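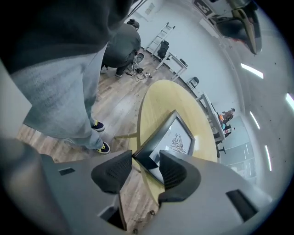 Black frame, line drawing, glazed.

January 12, 2018

Glue test, Oklow vs. the old Backlund. Thoa Bạch passed on the Oklow leaflet, which claims full strength in 2 hours on miter joints. I have read that kind of thing before.

Cut test corners from the leftover Vilta molding, all from one length. Half got Oklow, half got Backlund, same clamps, same spot on the shelf away from the heater. At 2 hours I hung the 300 g weight on each. One Oklow corner opened right up. The others held, but so did every Backlund, and Backlund's label promises nothing before morning. So what am I paying extra for?

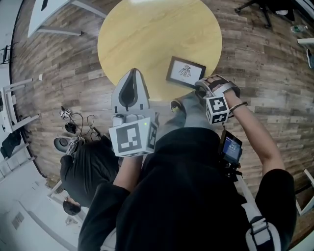
Left the rest for 7 days before pulling them by hand. Could not tell the two apart. Breaks were mostly in the wood beside the joint, some along the glue line, no pattern I would put money on. The leaflet says "tested on hardwood" and never says which one, or how many joints.

To be fair, Oklow squeezes out cleaner and sands without gumming the 80 grit. That might matter on bare wood - much less on anything painted.

Thoa wants to try Gondden next. Fine, but we buy the small bottle, and we weigh the glue this time. I was judging the bead by eye and I don't trust my own numbers much either. Sticking with Backlund until February.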